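Does the Success Checker Check Anything? Pair Matching and Placement Scoring in a Shoe-Tidying Planner
Student project report, Skivdale Robotics Lab
Sneha Maurya
Supervisor: Miloslav Šimko
23 October 2025

1. Why I took this on

The lab's tidying planner, Cunha, was handed to me in July with a note saying that shoe placement was "basically solved." The claim came from one number in the old report: 630 logged runs, nearly all marked as successes by the planner's own checker. I wanted to know what the checker was looking at when it said so.

Cunha has three parts. A detector finds shoes in the head camera view and gives each one a box and a heading. A matcher groups the shoes into pairs. Then a task planner decides which shoe to move, and where, until the matcher reports that every pair is complete and lined up. The last step is the one I don't like. The same matcher that picks the goal also decides whether the goal was met. If it pairs two shoes wrongly at the start, it will happily agree with itself at the end.

2. What the matcher does

For each two shoes it adds up a color score, a shape score and a distance score. The weights were set by hand and I could not find out by whom. The distance score is by far the largest. In the old logs this looks fine, mostly because shoes that belong together tend to start out close together. That is a fact about how the runs were set up. It says very little about the matcher.

I first turned the distance weight down to zero to see what was left. Color carried most of the rest. Shape did almost nothing, and where two styles had the same outline it did exactly nothing. 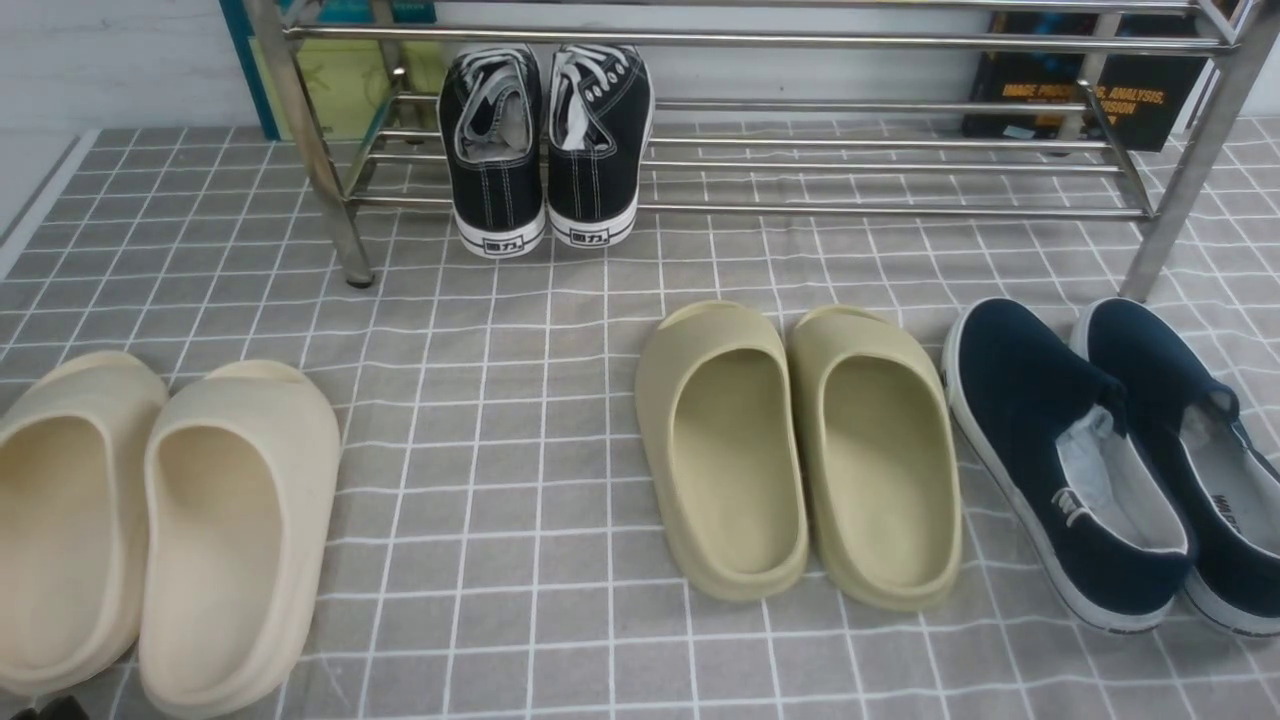
Two pairs of molded slides in the same shape, one cream and one olive, are a fair test of this. With distance off, the matcher has only color to go on for those four shoes, and under the warm hallway lamp the cream and olive scores moved closer together than I expected. The black sneakers and the navy slip-ons gave a related problem. They are different kinds of shoe, but both are dark on top with white rubber soles, and the shape score rated them as more alike than a person would.

Left and right are not modeled at all. A pair made of two left shoes would pass. I raised this in the group meeting and was told it "doesn't come up." It doesn't come up because no one's test set contains it.

3. The rack

Cunha treats a shoe rack as a flat region with a height. A rack made of round metal tubes does not behave like that. The detector sees floor and shoe through the gaps, and the bright streaks on the metal sometimes split one shoe box into two. When a pair is tucked partly under the rails, the planner has to choose between "on the rack" and "in front of it," and it chooses by the center of the box. Move the camera a little and the answer flips, with the shoes exactly where they were.

I replaced the flat region with a simple model of the rails and legs. It fixed the flipping in the views I tried. I would not call it general. It needs the rack's measurements typed in, so any other rack means starting over.

4. A separate checker

The second change was to take scoring away from the matcher. I wrote a small tool, Hoson, that reads only the final view and compares it with labels made by a person before the run. It shares no code or weights with Cunha.

I re-scored 40 runs from the old logs and 40 new ones. Five of the old "successes" turned out to have crossed pairs. That is a small sample and I picked the old runs by file order, so I won't turn it into an error rate for the full set. It does mean the original figure should not be quoted again until someone has gone through the rest.

5. What I would not claim

Hoson depends on my labels, and I labeled the new runs myself. Miloslav Šimko checked part of them and disagreed with me on heading angle more than on pairing. We never settled how crooked a shoe can be before it counts as crooked.

I also did not touch the detector. The Stimthorpe logs, recorded on patterned carpet, still produce boxes where there are no shoes, and none of my changes help with that.

6. Left to do

Add left and right labels. Log the raw scores for every match along with the winning one. Run the rail model on a second rack. Remove the word "solved" from the project page.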